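Kubíček adds Trindberg vanity cabinet to its small-room range

TELTHAM, November. Furniture maker Kubíček has added a freestanding vanity cabinet, the Trindberg, to its range for studio apartments and shared living rooms. The cabinet is sold with the washbasin and can be set up outside a bathroom, provided that a water supply and a drain are within reach.

The Trindberg has a dark brown wooden body with front doors, a black top and a white rectangular basin. The top extends to the side of the basin, leaving space for a cup, a jar and a small bottle. The drain connection is reached through the doors. Adjustable feet compensate for uneven floors.

"Most of the questions we get are about service access," said Štěpánka Hudec, product manager at Kubíček. "An installer has to be able to reach the trap without moving the cabinet. We changed the inside layout twice before we were satisfied with it."

The cabinet is supplied assembled, with the basin packed separately. Two people are needed for placement. The floor should be finished before the unit goes in, and the feet should be set with the basin in position. The joint between basin and top is sealed on site with sanitary silicone. The product carries a warranty of 2 years on the body and doors.

The first production run is limited to 2000 units and will be made at the company's plant in Borkow, where 52 people are employed. Orders placed through dealers before the start of the run will be filled in the order received. Replacement doors and feet will be stocked separately under part group 1311.

Kubíček has put the cabinet in a furnished room with a gray marble-patterned floor, next to everyday pieces such as a light wooden coffee table, a black chair and a dark stool. Dealers can view the room by arrangement with Ľubomír Oravec in the sales office.

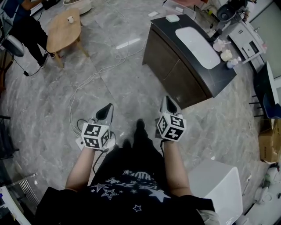 Press contact

Liette Landry, Kubíček, Teltham office. Dimension drawings and installation sheets are available on request.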